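Peg and Gear Board: Gallery

The white board is used on the small-parts bench at Warar for placement and insertion practice. It lies flat on the black tabletop, with blue pegs, a toothed gear and smaller white plates as loose parts. Board drawings are kept under Pusano sheet 16. Plates are stored flat in the Noltex drawer between sessions.
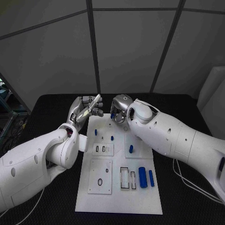 Small blue peg in the right hand, near the upper edge of the board.

Two more blue pegs stand upright on the board, with a tiny metallic pin between them. Pins are easily lost on the dark top and are kept in a lidded tray when the board is moved. Pegs are replaced after 3,000 insertions or when the tip shows wear. Spare pegs come from Sundqvist in bags of 93.

The gear layout uses more of the surface. Parts are set out before the first placement, and each one is checked for burrs.
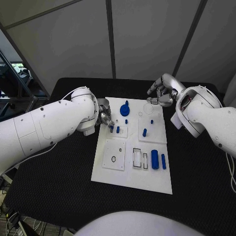 Gallery page 2

The gear is at the top center with its post facing up. Two circular outlines of different sizes are printed to its right. At the upper left, a small white plate carries two blue pegs, one of them pinched in the left hand. The larger square plate, right of center, holds a short peg and a taller one.

Outlines are printed directly on the board. Wipe them with a dry cloth only. Solvent lifts the ink, and board 19 was withdrawn in March for that reason.

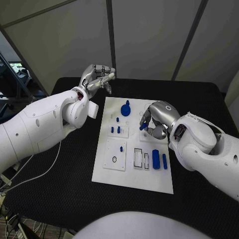 Gear at the top center; two pegs side by side in the small plate below; blue peg held over the right portion of the board.

Related pages: Parts list, Plate storage, Board cleaning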